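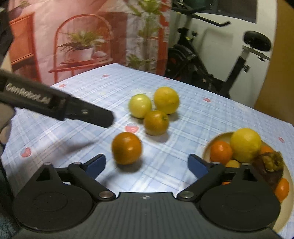
Last updated: Monday
3 min read

Leena Eskola
Okay friends, I promised a thread on good habits for recording hand-held gripper demos, so get comfortable, because I have opinions (and a second cup of coffee).

1/ Write the rule for a "finished" pick before you start. At Kirngate ours is one sentence: the fruit is in the bowl and the fingers are open. We argued over that sentence for a whole afternoon and I'd do it again!

2/ Wipe the finger pads every 42 takes. Citrus oil is sneaky, and a pad that slips a little teaches slipping.

3/ Keep your bad takes. Please! Label them, put them in their own folder, and let whoever trains on the set decide. We threw out about 300 in November and I still think of them fondly.

4/ If two people are working one table, agree on who reaches first, and say it out loud. It feels silly for a day and then it feels like manners.

5/ Rest your wrists. Our house limit is 90 minutes, then you hand over the gripper, even if you're on a roll (especially you, Brutach team, I love you all).

6/ Next time I'll get into how we name things, which is a long story involving 1648 files all called "orange." Send me your own rules in the meantime, I read every one.

Contact | © Leena Eskola | Back to top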